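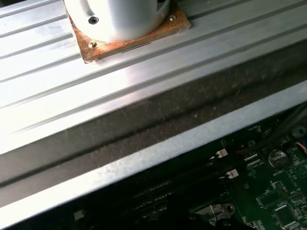

*Aluminium heatsink with a white cylinder on top.*

# Every chart turned beige after I changed one colour

Posted by **Viola De Luca** in Stirkora Reports > Look and layout

I have a sales workbook with 19 pages, built in Stirkora over a period I'd prefer not to add up. Marketing sent me the new company colours, so I opened the palette, swapped the old blue for the new green, and pressed Apply to all.

Everything is now beige. Bars, lines, the map, the little arrows. The legend lists 11 regions and every one of them is beige, which at least treats them equally.

Undo brings back the page I'm on and leaves the rest as they are. I do have a copy of the old theme file from October. If I import it, will I lose the colours I set by hand on the Hunau pages? Those took me most of an afternoon and I'm not keen to repeat it.

---

**cekar_nights**

Have you tried closing it and opening it again

---

**Fiore Reports Desk**

Your palette probably has an empty slot in it. When you swap a colour by typing the code, a stray space at the end makes Stirkora reject it, and it falls back to the default for the whole set. The default is beige. I didn't choose it.

Before importing anything:

1. Save the workbook under a new name.
2. Open **Theme > Edit palette** and look for a slot with a dotted outline.
3. Retype the code by hand. Don't paste it from the marketing PDF, which is where the space usually comes from.
4. Press **Apply to all** again and wait. On a big workbook mine takes 60 seconds and looks as if it has died.

As for the Hunau pages: colours set by hand survive an import as long as **Keep manual colours** is ticked. It is off by default, and you'll find it under **Advanced**, below the font settings – a natural home for it, obviously. Untick it and they go.

---

**Viola De Luca**

It was slot 2. There was a space. Green is back, Hunau is intact, and I've ticked the box.

I had also closed it and opened it again, for the record. Still beige.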